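Caderno de oficina – setembro, 14h30

Triagem de resíduos na mesa de madeira. Saco novo no caixote castanho, dobrado sobre o rebordo. Papel e cartão ficam na mesa até à pesagem; embalagens seguem para o caixote.
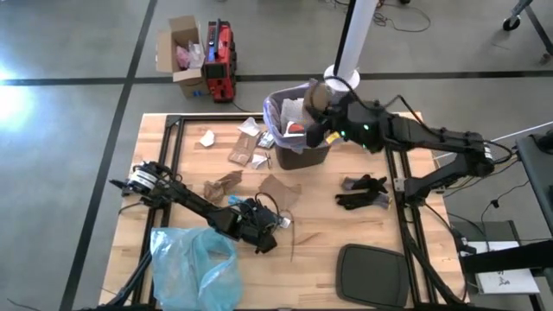 Fig. 1 – Mesa a meio da triagem: papel e cartão por recolher, luvas à direita.

Tara do caixote com saco: 454 g. Papel e cartão da ronda anterior: 93 g. A Inês Bettencourt pede que o cartão rasgado seja pesado à parte – a balança Uston só é fiável até 200 g. Falta encomendar sacos à Grovwood.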